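The packing room at Nurach is one long space on the ground floor, with the returns tables at the far end. The shift lead has worked there for nine years, three of them in charge of returns. She has 18 people under her, the same number as before the company began bringing in grippers for soft goods.

"People assumed the count would go down," she said. "What went down was the lifting and the reaching. My wrists used to hurt by two in the afternoon."

Boxes and hard cases were automated first, and that was simple enough. Cloth has been slower. Bags, pouches and cosmetic cases come back in every shape, and a grip that works on one will fold the next one in half.

To teach the system, staff do part of the sorting by hand with a gripper tool. They pick up an item, turn it, set it down and start again. Each person does 46 items in a session and then goes back to regular work.

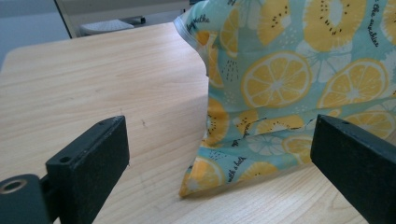
She was against the sessions at first. "I thought, I'm training the thing that replaces me. I said that in the meeting, too." The company agreed in writing that nobody in returns would lose hours during the first year. She says that agreement is the reason most of the crew signed up.

The work itself takes patience. "With your fingers you feel when the fabric slips. With the tool you have to look. The new people are better at it than I am, because they don't have the habit of grabbing."

What she misses is talk. The old tables faced each other and the new ones are set in a row. Two of the older packers asked to move to the Trarnau site, where the layout hasn't changed. One has since come back, mostly over the drive.

Pay is still being argued over. Gripper sessions count as regular hours, and she thinks they should earn a training rate. "If I teach a new hire, I get extra. I'd like the same for this."

Management has promised an answer by July. Until then she makes up the session list herself every morning at six and tapes it to the door of the break room.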